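Pressemitteilung
Lendenbridge, 15.08.2022

Kann der Roboter schon Rechner zerlegen? Zwischenstand aus dem Projekt Womosine

Alte Büro-PCs auseinandernehmen, Laufwerke raus, Kabel ab. Klingt simpel, ist in der Werkstatt aber immer noch Handarbeit. Lekota testet seit Mai, wie viel davon eine Maschine übernehmen kann. Kurz gesagt: einiges, aber längst nicht alles.
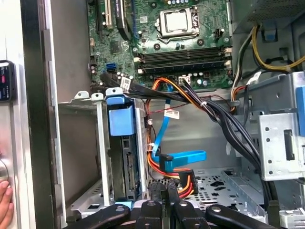
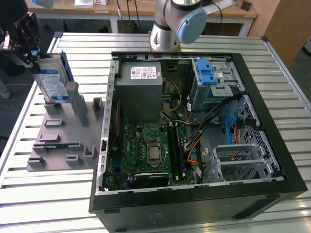

Arbeit am offenen Desktop-Gehäuse, Projekt Womosine.

Was geht, was nicht

Festplatte samt Träger greifen: klappt meistens. Ablegen in der Halterung auch, sofern der Träger gerade sitzt. Schwierig bleiben die Kabel. SATA-Stecker sitzen eng, Stromleitungen hängen im Weg, jedes Gehäuse ist anders verlegt. Bei 50 Probeläufen musste in 12 Fällen ein Mensch eingreifen, fast immer wegen der Kabel. Speicherriegel und Steckkarten kommen erst in der nächsten Phase drann.

Einsatz im Betrieb

Für den Alltag ist das noch zu langsam. Eine geübte Kraft ist deutlich schneller, das sagen wir offen. Ziel ist ein Platz, der über 800 Geräte im Monat schafft, zunächst nur Laufwerksausbau. Personalabbau ist nicht geplant, Prüfung und Sortierung bleiben bei den Kollegen.

Nächste Schritte

Pilotbetrieb am Standort Tarley, Laufzeit 12 Monate. Betriebe mit grösseren Mengen gleicher Gehäuse können sich bei uns melden. Vorführungen nach Absprache.

Pressekontakt: Lekota, Pressestelle Lendenbridge
Abdruck frei, Beleg erbeten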